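Week 2: Coming Out at Work
Instructor: Yesenia Figueroa

Coming out is a series of decisions. A person may be out to two coworkers and not to a manager, or out at one job and private at the next. Read Harb, pages 13 to 21.

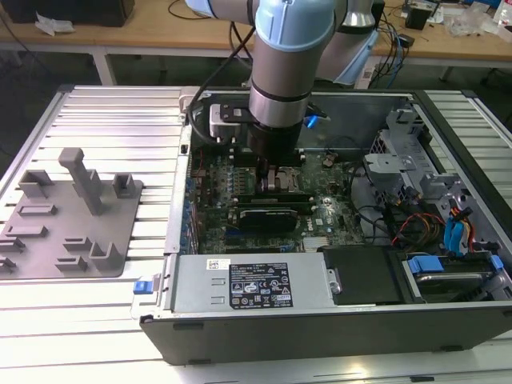 Disclosure often happens in small talk – a question about the weekend, a partner's name. Harb's interviews cover 25 people in office and technical jobs. Someone working all day on an open computer tower with a Dell motherboard still gets asked who they live with. Note how each person answers.

Bring one page of notes on Harb's term "partial outness."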